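# Chapter 7: Handling Cloth with Two Arms

Rigid parts keep their shape when a gripper closes on them. Cloth does not. A pouch, a pot holder, or a folded towel changes outline every time it is touched, and the position of one edge says little about the position of the opposite edge. This chapter covers the mechanical setup and the motion sequence for a two-arm bench cell that handles soft goods. The cell can be built in a spare room or a shared workshop.

The reference build is the Vusik bench, which the later chapters also use. It needs a flat table, two arms with parallel-finger grippers, one overhead camera, and one small camera at each wrist. Two smaller tables may be pushed together if their tops are level. Check the joint with a straightedge before mounting anything.

## 7.1 Holding and Receiving

In a two-arm transfer, one arm is the holder and the other is the receiver. The holder clamps the cloth near a fold or hem, where there are at least two layers. The receiver approaches with its fingers open and closes only after the free end has stopped moving. 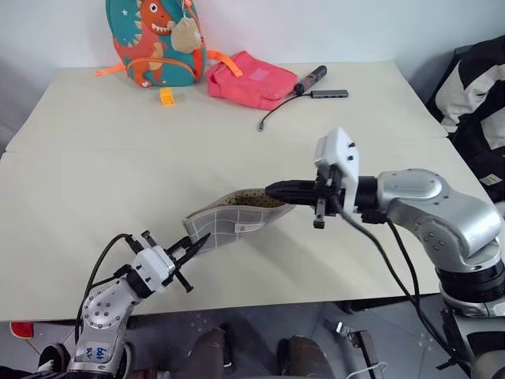 The holder should keep its grip until the receiver reports a stable finger gap. On the Vusik bench, the controller waits 200 ms after the last change in gap before it accepts the grasp. Shorter waits cause false grasps on padded material, which continues to compress after first contact.

Finger speed matters less than finger force. Start with the force limit at 3 N and raise it in small steps. Closing time from fully open should be no less than 230 ms. Route each cable so that a full turn of the wrist does not pull it tight, and leave slack where it passes the table edge.

## 7.2 Working Inside an Opening

Removing an object from a fabric pocket is harder than moving the pocket itself. The overhead view is often blocked by the arms, and the wrist camera becomes the main source of position data. The fingers must pass between the cloth and the object without pinching the cloth.
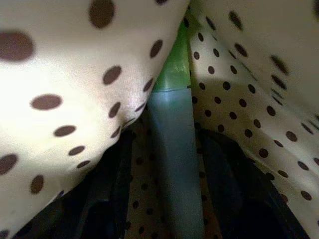 *Mfinanga Workshop, Soft Handling Group*

Patterned linings help and hurt. A repeated print gives the tracking software many corners to follow, but a feature on a near fold can be matched by mistake to a similar feature on a far one. The Zillimum tracker used in this book limits matches to a window of 80 pixels between frames. Reduce the window if the approach is slow.

Before starting the exercises in Section 7.3, confirm the following:

- Both wrist cameras are focused for close range.
- The force limit is stored separately for each arm.
- The stop switch can be reached from the operator's chair.

Readers using a Vultberg controller should also read Appendix C, as its gap sensor reports in steps and the stability test must be changed to match.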